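gente, sumi uns dias porque estou enterrada em planilha. vou contar aqui em pedacinhos, porque preciso desabafar e porque duas pessoas me pediram no privado "como se faz orçamento de equipamento de robótica sem chorar". spoiler: chora

contexto pra quem chegou agora: nosso laboratório coleta demonstração de manipulação com garra de mão, daquelas que a pessoa segura e sai fazendo a tarefa. dobrar pano, guardar coisa, esse tipo de serviço de casa. hoje temos 8 garras. o plano pro próximo ciclo pede 20

parece simples né? 20 menos 8, compra 12, vai pra casa. foi o que eu escrevi na primeira versão e a Elżbieta Tokarz me devolveu o arquivo com um comentário de uma palavra só: "peças?"

ela tinha toda razão (como sempre, que ódio). a primeira planilha tinha a garra e mais nada. faltava dedo sobressalente, faltava cabo, faltava cartão de memória, faltava carregador, faltava maleta de transporte, faltava FRETE

frete merece um post só dele. pedi cotação em dois lugares, Sondholm e Boonyarit. a Sondholm cobra menos por unidade e manda tudo em três remessas, cada uma com seu frete e seu desembaraço. a Boonyarit é mais cara na etiqueta e manda numa caixa só. coloquei lado a lado e a diferença quase sumiu

aí tem o prazo. a Sondholm fala em 9 semanas. a Boonyarit não quis escrever prazo no papel, só "assim que possível", e eu já aprendi que isso não entra em cronograma nenhum. o Pongsak Thongsuk ligou pra eles e voltou com um "provavelmente maio". maio de qual ano, Pongsak

perguntaram aqui se não vale imprimir as carcaças em casa. vale, pra reposição a gente já imprime! mas montar 12 do zero come o tempo de uma pessoa inteira, e essa pessoa seria o Ivars Lukoševičius, que já cuida da calibração, dos dados e da impressora que entope. coloquei as horas dele na conta e o "de graça" ficou bem salgadinho

outra coisa que eu sempre subestimo: armazenamento. vídeo ocupa um absurdo. o Bogdan Sobczak fez a projeção pra 20 garras trabalhando no mesmo turno e o servidor que a gente tem não aguenta até o fim do projeto. então entrou disco no orçamento, e disco pede gaveta, e a gaveta pede espaço no rack, e vocês já entenderam onde isso vai parar

e o consumível!!! pano, esponja, pote, prendedor. a minha tabela de itens domésticos tem 47 linhas. quarenta e sete. eu passei uma tarde comparando preço de pano de microfibra como se fosse comprar apartamento

dica que eu queria ter recebido: compra objeto de casa em mais de uma marca e mais de uma textura, e põe isso no orçamento desde o começo. se deixar pra depois vira reembolso picado, e o financeiro te olha torto (com motivo)

treinamento também custa, viu. pessoa nova com a garra na mão precisa de uns dias até pegar o jeito de segurar direito, e esses dias são hora paga. minha conta antiga supunha que todo mundo chegava pronto. otimismo meu

a Vasiliki Vasilakis sugeriu dividir a compra em duas levas: primeiro 9 garras, usa um tempo, vê o que quebra, e só depois pede o resto. eu torci o nariz porque perde o desconto por quantidade. dormi em cima da ideia e agora estou quase convertida, porque se tiver defeito de fábrica a gente descobre antes de pagar tudo

respondendo à moça que perguntou sobre aluguel: cotei com a Grodden. pra projeto curtinho acho que compensa, pro nosso não. e o contrato deles cobra à parte qualquer arranhão na lente, e lente arranha, gente, lente arranha MUITO

manutenção eu separei numa linha própria, com o nome dela bem grande, pra ninguém (eu) roubar dali quando faltar em outro canto. o projeto aqui dentro se chama Pusum e a linha ficou "Pusum, conserto, NÃO MEXER"

então a versão que sobe hoje às 17h é esta: primeira leva pela Sondholm, discos junto, panos e tralhas de casa em duas compras, conserto protegido. a segunda leva fica como opção, com o preço travado se eles toparem. mandei e-mail pedindo e estou aqui atualizando a caixa feito doida
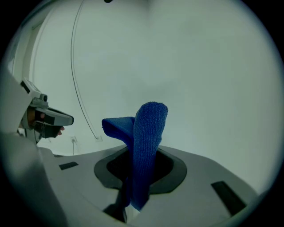 e se o preço travado não sair, eu refaço tudo com a Boonyarit e volto pra reclamar do frete de novo. quem tiver cotação recente de maleta rígida me manda, por favor, que a minha ainda está com um ponto de interrogação na célula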